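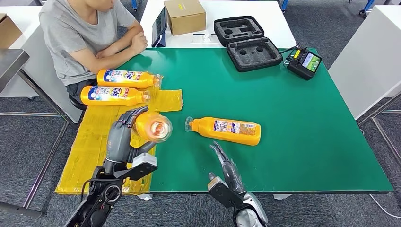
## Hurkon 9 Fixed-Blade Field Knife

The Hurkon 9 is the first full-tang model from Ketilsson, a firm better known for its folding knives. The review unit was purchased at retail and carried for one season.

The blade is a plain drop point in carbon steel. It arrived sharp and held its edge well through ordinary camp work – cord, kindling and food preparation – although it spots quickly if put away damp. The handle suits a medium or large hand. Users with smaller hands may find the rear swell intrusive.

The sheath is the weaker part. Retention was firm in April and noticeably loose by the end of the season, and the belt loop does not accept a wide belt.

Recommended, with a replacement sheath.

Reviewed by Diarmuid Corrigan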